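Comparing two grippers in simulation before you buy either

This page covers how to set up a fair side-by-side test of two grippers on a two-armed robot in a simulator. It assumes you already have a robot model that loads and moves. The notes come from the work Urmila Tiwari and I did in January, when we had to choose between the Badgate and the Prisau for a bar-handling job.

What you need

A robot model with two arms and separate wrist mounts
A model of each gripper, with correct finger travel and mass
One object to pick up
A log file for each run

Step 1. Fix everything except the gripper

Use the same arm, the same controller and the same room for every run. If you change the friction setting on the object halfway through, throw the earlier runs away and start again. We lost a morning to this.

Check the mass in the gripper file as well. The Prisau model we downloaded had its mass left at zero, and the wrist moved far too easily until we corrected it.

Step 2. Choose an awkward object

A cube will not tell you much. Pick something with more than one place to hold it and a shape that can catch on the fingers. A pair of parallel rods joined by brackets works well. The fingers can close on one rod, on a bracket, or on nothing at all if the approach is slightly out, and each of those gives a different result in the log.

Step 3. Set the approach

Start each arm from the same saved pose. Move to a point short of the object, stop, then open the fingers fully before the final move. Keep the last part of the move slow. If the wrist is still turning when the fingers arrive, you are testing the controller and will learn very little about the gripper.

Write the approach as a list of named positions in one file. Both grippers should read from that file, with only the fingertip offset changed.

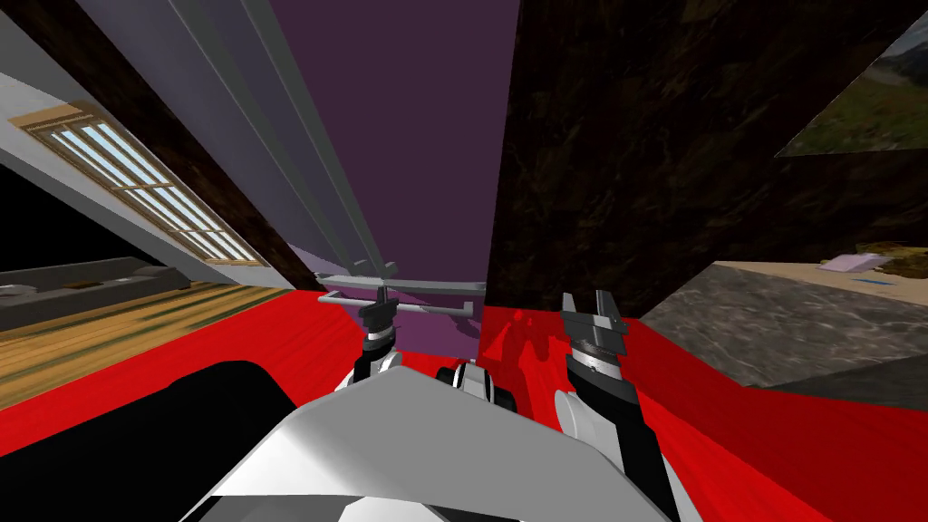 Measure the fingertip offset from the wrist flange to the middle of the finger pads with the fingers closed. Do it for each gripper, even if the data sheets give the same length.

Step 4. Run a short batch first

Do 20 runs per gripper and watch all of them. You are looking for faults in the setup: fingers passing through the object, an arm brushing the body, a grasp marked as good when the object is on the floor. Fix these before going further.

Step 5. Run the full batch

We ran 4,000 attempts for each gripper overnight on the Luvummont machine, with the start position of the object shifted a little each time. Save the random seed with every attempt so that you can replay the bad ones.

Step 6. Sort the failures

Use plain labels such as missed, slipped, collided and timed out. The Badgate failed 672 times and the Prisau 132 times. Most of the Badgate failures were collisions during the approach, caused by its wider body. Its grip, once closed, was as steady as the other one's.

Manuela Caruso replayed the collisions and added a higher waypoint to the path, which removed a good part of them. If you make a change like this, rerun both grippers with it.

Step 7. Check on hardware

Simulated contact is forgiving. Before ordering, borrow or hire the gripper you prefer and repeat the short batch with a real object. We used a spare Thakur arm for this and had to lower the closing speed to stop the rods being knocked sideways.

Keep the position file and the logs together. The next gripper you test will need the same ones.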